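My uncle Higinio Bañuelos fainted somewhere over the water between Mostlow and Pellilthorpe, and he will tell you it was the sandwich.

I was in the aisle seat, so I got the elbow. Then I got all 200 pounds of him, sliding sideways very slowly like a wardrobe on a ramp. I yelled! A flight attendant named Tatiana Jelínek (I know her name because I have now written it on nine separate forms) came running with a little oxygen bottle, turned the knob, and frowned at it. Then she went and got the other one.

He came around asking if we'd landed. We hadn't. We had 30 minutes to go, and he spent them holding her hand and telling her about his knees.
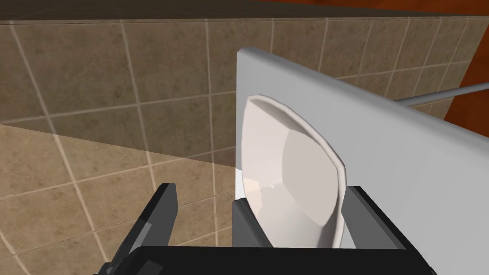
A white plate, held on edge.

The airline wrote back in November. They were sorry for our "discomfort" and they were offering 3,000 points, good toward a toaster or a set of dishes. My cousin Carrillo wanted to sue them, the airport, and the sandwich people. He'd already found a lawyer with a billboard.

"Who do I sue for the toaster?" my uncle said.

So we sat in his kitchen with the forms spread out and the billboard guy on speakerphone, and he asked Higinio what he wanted out of all this, really. My uncle thought about it for a long time.

"I want to know what was wrong with the first bottle," he said.

The lawyer said he'd have to call us back.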